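Steldale 부두 식당 재개장 기록: README

공유 7 | 댓글 2 | 인쇄하기 | 이메일로 보내기

최종 수정: 2025년 4월 6일
관리: 야나 젤레나크, 하리스 코스

이 저장소에는 Steldale 부두에서 영업하다가 공사를 이유로 문을 닫았던 식당, 그리고 다시 연 식당의 기록이 들어 있습니다. 모두 62건입니다. 다시 열겠다고 현수막만 걸어 두고 아직 소식이 없는 곳도 포함했습니다. 현수막의 색이 바랜 정도를 필드로 만들자는 의견이 있었는데, 측정 방법을 합의하지 못해 뺐습니다.

원래는 생선튀김집 Inau의 재개장 날짜를 두고 벌어진 말다툼에서 출발한 자료입니다. 주인은 2월이라고 했고, 단골들은 봄이 다 되어서였다고 했고, 영수증은 둘 다 틀렸다고 했습니다. 그래서 파일에는 날짜 칸이 여러 개입니다. 보기 흉하다는 점은 저희도 압니다.

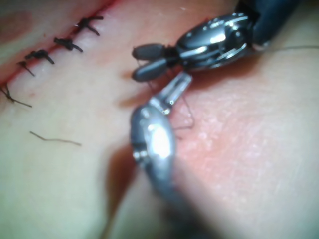 파일 구성

reopenings.csv: 본 파일. 한 줄이 공사 한 번입니다. 식당 하나가 여러 줄을 차지할 수 있고, Dredis가 특히 그렇습니다.
places.csv: 식당 이름과 옛 이름, 부두에서의 위치.
notes.txt: 표에 들어가지 못한 사연들. 길고 편파적입니다.

인코딩은 UTF-8입니다. 엑셀에서 바로 열면 식당 이름의 특수문자가 깨집니다. 가져오기 메뉴를 쓰세요. 깨진 채로 저장해서 수정 요청을 보내지는 말아 주세요. 이미 받아 봤습니다.

주요 필드

closed_on: 마지막으로 손님을 받은 날. 직원끼리 남은 맥주를 비운 날은 영업일로 치지 않습니다.
promised_on: 현수막이나 유리문에 적혀 있던 재개장 예정일. 고쳐 쓴 흔적이 있으면 맨 처음 날짜를 적었습니다.
opened_on: 누구든 들어가 돈을 내고 먹을 수 있게 된 날.
ribbon_on: 테이프를 자른 날. opened_on보다 늦은 경우가 많고, 드물게는 더 이릅니다.
scope: 공사 범위. kitchen, seating, facade, all 가운데 하나. 간판만 바꾸고 all이라고 주장한 곳은 facade로 내렸습니다.
menu_change: 가격만 바뀐 경우는 no입니다. 이 기준에 항의하신 분께는 notes.txt의 해당 항목을 권합니다.

출처

자료의 뼈대는 2개입니다. 하나는 스네자나 유리치가 모아 둔 지역 소식지 스크랩이고, 다른 하나는 Atanasov 건재상이 넘겨준 배송 장부입니다. 레일라 아타나소프가 장부의 약어를 풀어 주었습니다. 약어표가 따로 없어서 “문ㅅ”이 문설주인지 문 손잡이 세트인지를 놓고 통화가 길어졌고, 결국 문설주로 정했습니다. 거래 금액은 건재상의 요청으로 모두 지웠습니다. 금액 필드를 추가해 달라는 요청에는 답하지 않습니다.
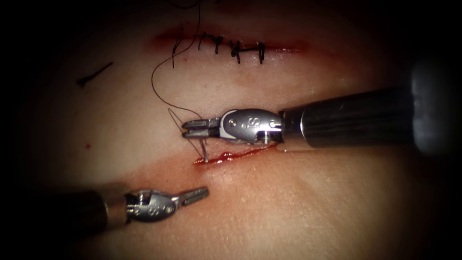

스크랩과 장부를 합치는 작업은 비랴나 데르비시가 맡았습니다. 두 자료는 식당 이름을 적는 방식부터 달랐습니다. 소식지는 간판대로 적고, 장부는 외상을 갚을 사람 이름으로 적습니다. 이름이 맞지 않으면 주소로, 주소도 없으면 자재가 도착한 날짜로 이었습니다. 그렇게 이은 자리는 사진 속 위쪽 절개선과 꽤 닮았습니다. 검은 실 다섯 땀이 제법 고르게 지나가다가 오른쪽 끝은 그냥 열려 있지요. 저희 파일에서 열려 있는 쪽은 장부가 끊긴 뒤의 기록이며, source 필드에 clip_only라고 표시했습니다. 이 구간의 closed_on은 소식지 발행일에 끌려다니니 하루 단위 분석에는 쓰지 마세요.

알려진 문제

Inau의 opened_on은 여전히 다툼이 있습니다. 현재 값은 영수증 기준입니다. 주인이 바뀐 값을 보고 싶어 하시지만 영수증을 새로 가져오시지는 않았습니다.

Dredis는 공사 도중 옆 가게를 터서 합쳤습니다. places.csv에는 아직 두 곳으로 남아 있습니다. 합치면 옛 기록의 위치가 어긋나고, 그대로 두면 없는 벽이 있는 셈이 됩니다. 당분간은 벽이 있는 쪽으로 갑니다.

부두 바깥의 식당은 없습니다. 다리 건너 국숫집도 넣어 달라는 요청이 있었는데, 그 집은 국수가 훌륭할 뿐 부두에 있지 않습니다.

맞지 않는 용도

어느 식당이 맛있는지 알아내는 데는 소용이 없습니다. 공사 기간과 맛을 엮은 그래프를 만들어 보신 분이 계신데, 맛 점수를 본인이 매기셨더군요. 건물주와 임대료를 협상할 때 근거로 내미는 것도 말리고 싶습니다. 상대도 이 파일을 갖고 있을 가능성이 큽니다.

수정 요청

틀린 날짜를 발견하면 영수증, 현수막 사진, 소식지 가운데 하나를 붙여 하리스 코스에게 보내 주세요. “우리 어머니가 확실히 기억하신다”는 notes.txt로 갑니다. 어머니 성함은 적지 않습니다.

이용 조건

출처를 밝히면 자유롭게 쓸 수 있습니다. 식당 홍보물에 “자료로 입증된 재개장”이라고 적는 것은 삼가 주세요.

관련 글
- Steldale 부두 간판 교체 목록
- 장부 약어 풀이, 레일라 아타나소프
- 현수막 예정일은 왜 늘 그달 말일인가
- Dredis의 벽에 관한 메모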